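The night I lost 300 good grabs to a loose screw, I was feeling pretty smug. I'd been working the hand-held grippers for Stekari for 5 weeks, picking up jujubes and setting them down again, and I was fast!

Then Nima Ansari called from the Ercombe office. "Your left finger's lying to us," she said. It had worked itself a hair out of line, and every recording since lunch said the pads were closed when they weren't.

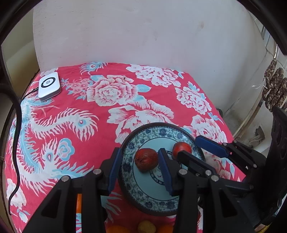
A robot trained on that stuff would think it was holding fruit and wave its empty hand around – or squeeze twice as hard to make sure. Nima had seen one do that to a peach. So out went the whole afternoon, and I sat there with a screwdriver, grumbling. I check the fingers every 40 grabs now, and I still don't trust the left one.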